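Courses > Work and Automation > Unit 6 > Handout: Table Clearing and the Change in Jobs

Unit 6. Table clearing: task division and its effects on staff

Scope. These notes cover the introduction of arm-based clearing in small service workplaces: staff kitchens, guest houses, and the shared dining rooms of care homes. Dishwashing, floor cleaning, and cooking are dealt with in Unit 7. Students should have read the De Bruijn chapter on task analysis before the session, in particular the part on the difference between a task and a job.

6.1 The task before automation

Clearing is usually listed in job descriptions as a single line. When it is broken down for programming, it separates into at least five operations: deciding what is to be moved, grasping, carrying, placing, and checking the surface afterward. An experienced worker runs the first and last of these at the same time as the others and seldom reports them as work. In interviews they come up only when the worker is asked what a new employee gets wrong.

The deciding step carries most of the difficulty. A bowl with no food in it may be finished with or may be waiting to be filled. A bottle that still holds water may belong to someone who is coming back. The worker settles such cases from knowledge of the people using the room, and this knowledge is not written down anywhere.

6.2 The Waditz case

The guest house at Waditz has 16 rooms and one breakfast room. Before the change, two attendants cleared and reset tables between 7 and 10:30 a.m. Clearing was then assigned to an arm supplied by Mivano, with one attendant on duty in the room. The log for the first season, ending in February, records 3,027 pick attempts. Of these, 300 were stopped by the attendant or handed over by the system. The log does not separate the two causes, and this limits what can be concluded from it.

The attendant's duties after the change were listed as follows:

- Mark items that are to stay on the table.
- Keep the floor area around the arm free of loose mats and bags.
- Take over when a grasp is refused or an item is dropped.
- Enter the reason for each takeover.

The fourth duty was dropped after several weeks. Attendants entered the same reason code each time because the form had to be closed before the arm would resume.

6.3 Surfaces and objects

Two physical factors account for much of the handover work in sites of this type. The first is reflection. A polished top under room lighting returns bright patches to the camera, and the edge of an object lying inside such a patch may be lost. The second is transparency. Clear plastic gives a weak outline, and a part-filled bottle changes its balance as it is tilted.

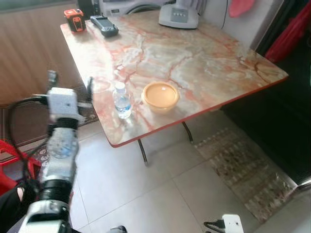

Both factors can be reduced by changing the workplace instead of the machine. Matte table covers, opaque cups, and fixed positions for appliances all raise the share of grasps completed without help. Each of these measures is a cost to the site and is seldom included in the supplier's quotation. Each also alters the work of people who were not consulted about the arm, such as laundry staff who now handle the covers.

6.4 Effects on the worker

Three effects should be kept apart in written answers.

Physical load. Lifting and reaching fall. Standing time does not fall by the same amount, as the attendant has to remain within reach of the stop control.

Attention. The work changes from steady movement to waiting with short interventions. At Stukau, where a similar arm was used in a staff kitchen, shifts at the arm were limited to 75 minutes after attendants complained of tiredness without exertion.

Pay grade. Neither site regraded the position. Management at Waditz held that the work had become lighter. The attendants held that they were now responsible for equipment as well as for the room. The two claims refer to different parts of the job and can both be correct.

6.5 For the session

Bring a breakdown of one clearing task from a workplace you know, using the five operations in 6.1. For each operation, state who performs it now, who would perform it with an arm in place, and what information that person or system would need. Appliances left standing on the table should be treated as fixed objects unless the site moves them daily.

Reading for Unit 7: De Bruijn, the section on handover between workers and machines.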